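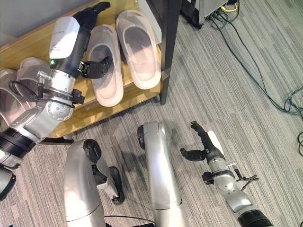 # Fastari tidy-up service: the questions I keep getting

*Last updated June 6, 2026*

I run bookings for Zoltirer, and Fastari is our humanoid hire service. You rent the robot, we bring it, set it up and teach it a small job in your rooms. I answer most of the emails myself, so I've put the usual ones here (do still write if yours is missing!).

**What sort of jobs can I book?**

Small, repeated ones near the floor or on low furniture. Putting slippers straight on a shelf is the one I get asked for most, mainly by guest houses and clinics. Folding, wiping and anything with hot drinks are off the list for now.

**What does it cost?**

A day is £795, with setup and one operator included. Extra days at the same address are £300 each. We take £100 as a deposit and it comes off the final bill.

**Will it cope with my shoes?**

Soft slippers with open toes are what I'd start with. Boots and anything with long laces are a pain, so tell me beforehand and I'll be straight with you about whether it's worth the money.

**Why does it have different hands?**

You pick! The Birnano hand has long fingers and suits odd shapes. The Mangundap gripper is shorter and stubbier, and I prefer it for things with a firm edge. Swapping takes a few minutes and our operator does it, so please don't have a go yourself, however tempting it looks.
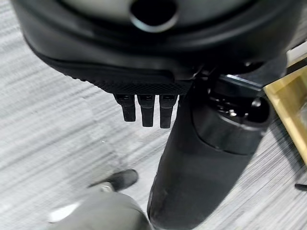
If you can't decide, ask for both when you book and we'll try them on your own things in the first hour. There's no charge for that.

**Does it work on carpet?**

Low pile is fine. Deep rugs need to be rolled up before we arrive, and so do loose mats.

**Does somebody stay with it?**

Yes, always. Our operator is in the room the whole time and has the stop button. You're welcome to watch, but please keep children and pets next door while it's moving.

**How much room do you need?**

Enough for a person to kneel and stretch both arms out, plus a corner for our control gear and its cables. I'll ask you for a quick sketch of the room with your booking.

**Is it noisy?**

I measured 47 decibels from across my own office, and I can happily take a phone call next to it. The fans get louder on a warm afternoon.

**Can I cancel?**

Up to a week before, and you get the deposit back. After that we keep it, but you can move your date once for free. Our next big gap in the diary is January, if you're flexible.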